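In Defense of the Half-Empty Desk

When I moved to Climulmont I brought 25 boxes with me, and I'm a little embarrassed to say that 9 of them were for my desk. Old bills, cables with no known partner, birthday cards, a stapler I'd been carrying from place to place since my first job in Kidham. I told myself a person who works from home needs supplies. What I had was a storage unit with a lamp on it.

I've come around to thinking that a desk ought to be mostly bare, and I'd like to make the case gently, because I know how it feels to be lectured by tidy people. My sister-in-law is a tidy person and I love her dearly, but I have never once wanted to hear about her drawers.

My argument is really about room to begin. When there's open wood in front of you, you can set down a letter and answer it. When there isn't, you have to move something first, and then you find the thing under it, and before long you're reading a warranty for a toaster you gave away two apartments ago (I have done this, and it took most of a morning). 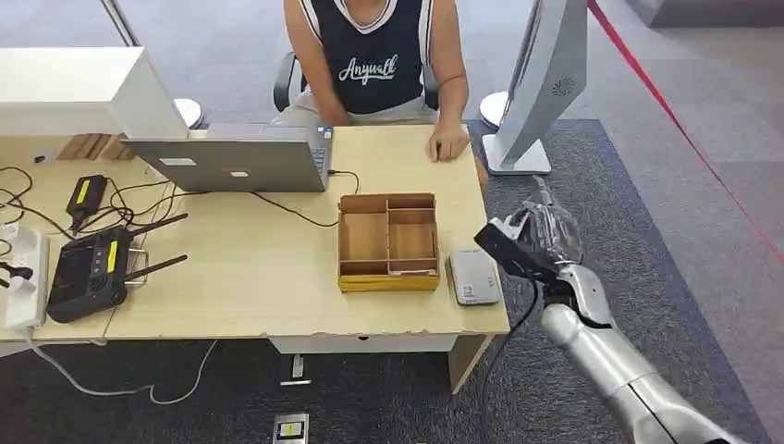

A laptop, a divided box and electronics crowding the left.

Now, people will say that a busy mind needs its mess, and I have some sympathy. The best teacher I had, back at the night school in Lakham, taught from behind a wall of paper and could pull out your essay without looking. But she had thirty years of practice with that wall. The rest of us just lose our keys.

I also don't believe you need to buy your way out of it. The office store over in Mengal will happily sell you a whole system, with labels, and I came close one January. In the end I kept a shallow box with a few sections in it, and my only rule is that it's allowed to have gaps. An empty section isn't a failure! You don't owe it paper clips.
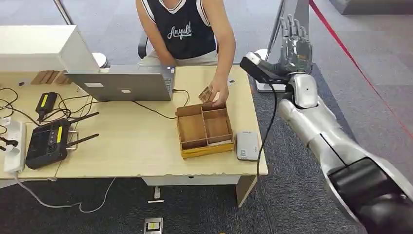 Sections of different sizes, with nothing stored in them yet.

I'll admit the bare desk doesn't stay bare. Mine lasts 7 days or so if I'm good, and then the mail wins, and there's a mug, and a second mug. I clear it again on whatever evening I can't stand it anymore, with the radio on, and it's become a chore I don't mind. The stapler made the cut, by the way. It still jams on anything over four pages.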